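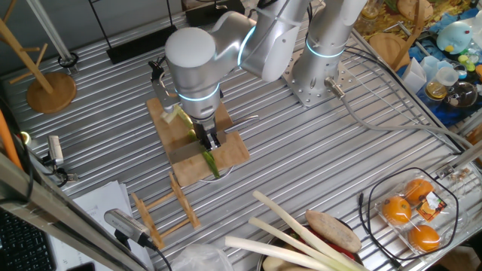
How do you stop a two-finger gripper from twisting the blade when the arm chops?

Fix the rotation in hardware before touching the software. A flat blade held between two flat fingers will pivot around the contact patch as soon as the load lands off center, and more squeeze only delays it. Bigger pads with a shoulder that the spine of the blade can seat against will do more than any gain change.

slotnut_7
Posted in: Shared workshop builds
Copying the short version to the top for people who arrive by search. The longer version follows. The arm is on a bolted base plate, two-finger gripper, cutting greens on a wooden board. Control runs through the Dubey motion library, position mode only. The first pads were flat printed TPU. I logged 746 strokes over December and marked 56 as bad, meaning the stalk was not cut through or the blade had rotated in the fingers by the end of the stroke.

Most of the bad strokes were at the far end of the board, where the reach is longest. I have not separated arm flex from pad slip yet.

kerf_and_burr
What is the downstroke speed? And do you command a depth below the board surface or stop at the surface?

slotnut_7
Slow, the library default for contact moves. I command 1 mm below the surface and let the following error build. It is crude. The board moves a little if I go deeper.

kerf_and_burr
Then the board is your second problem. In position mode, anything that shifts under the blade puts a side load on the grip. Clamp the board to the slots in the table. Two T-nuts and two low toe clamps will do it, and you can print soft faces for the clamps.

dustport
I disagree with doing the clamps first. If the board is clamped and the depth is wrong, the arm pushes against something that can't give, and the weak part becomes the finger joint. I cracked a Furutex finger that way. Set a force limit, then clamp.

kerf_and_burr
You can't set a force limit in position mode. He can limit motor current, which is a poor stand-in at low speed because of friction in the gearbox.

dustport
A poor stand-in is still better than none. Mine trips late, but it trips.

slotnut_7
Noted, both. Current setup, with the cleaver in the fingers and a leek leaf under it: 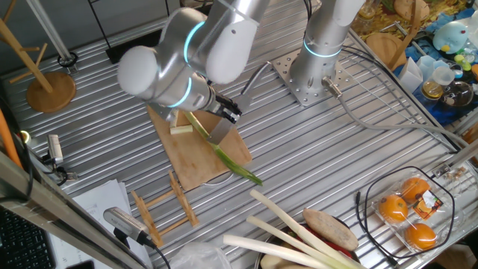

Changes since the first post

1. Pads. Reprinted with a shoulder for the spine, bonded to the fingers with double-sided tape. Tape is temporary.

2. Current limit. Set by raising it until a normal stroke completed, then adding 13 percent.

3. Stroke. Changed from straight down to down with a short forward slide. Fibers on the leek leaves part better with the slide.

4. Board. Not clamped yet. Rubber mat on order from Zason.

dustport
The slide is the right call. Keep it short or you will drag the leaf along. What are you using to find the stalk between strokes?

slotnut_7
One wrist view for the position across the board, fixed views for everything else. The wrist view needs a clear look at the stalk before each approach. Stalk and board are close in color at the pale end, so I threshold on saturation and take the edge from the green end.

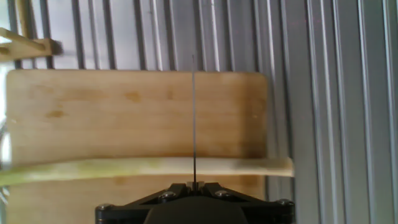 skullside_fan
Saturation will fail as soon as the lighting changes. I ran a similar thing on a Skullside controller and had to redo the threshold every evening around 6 p.m. Fit a line to the long edges of the stalk and ignore the color.

slotnut_7
Line fitting picked up the grain in the wood. The grain runs the same way as the stalk when I lay it lengthwise.

skullside_fan
Rotate the board a quarter turn, or reject any line pair narrower than the stalk.

kerf_and_burr
Or use a plain plastic board. Wood grain is a bad background and the stains don't help either.

slotnut_7
I'd like to keep the wood, the blade edge lasts longer on it. Will try the width check first and post the log when the mat is in.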